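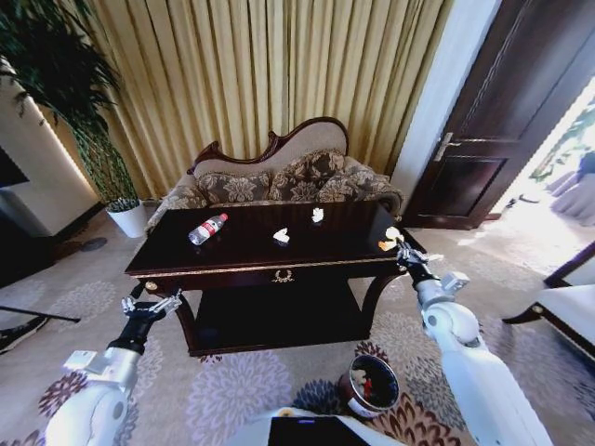
Dark wood, curved legs and a gold laurel wreath at the front.

I've become a bore about brown furniture. I never meant to. I went into the Wieczorek saleroom in Plendbridge to get out of the rain one January morning, and came home with a sideboard so heavy that it's still in the hall, where it first touched down (we've learned to walk round it).

For years you couldn't give the stuff away. My gran had a house full of it, all polish and bulging legs, and when we cleared her place my whole family looked at her dining table as if it were a dead horse. I took a set of nesting tables out of guilt and painted them duck-egg blue. I'm so sorry, Gran.

Now I go to Wieczorek's twice a month and I know the rhythm of the thing. Doors open early, the tea urn gets going a bit later, and the big pieces come up after lunch when half the room has gone home. That's when you want to be there! I've seen a wardrobe the size of a garden shed go for £60, and a perfectly lovely chest of drawers fail to reach £100. Then two people take a fancy to the same little writing desk and off it goes to £495, and everyone mutters.

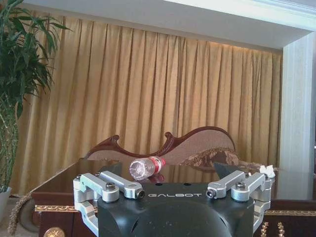 GALBOT in white capitals on black, between silver arms.

The rules I've picked up are dull but they work. Pull every drawer right out and sniff it. Sit on the chair, even if people stare. Measure your front door before you go, and then the bend in the stairs, which I forgot, see sideboard above. And don't be put off by a shiny top with rings on it, as a soft cloth and a tin of Tonex wax will do more than you'd think over a wet weekend.

What I love most is that you can put your feet on it. I had a pale, delicate coffee table from one of those shops in Pornmont and I spent its entire life chasing mugs with a coaster. A dark one with a bit of gloss has usually seen worse than me, and it looks wonderful on a carpet with the lamps on.

My sister says the house is starting to look like a solicitor's waiting room. She's asked for first refusal on the sideboard, mind you, provided she doesn't have to carry it.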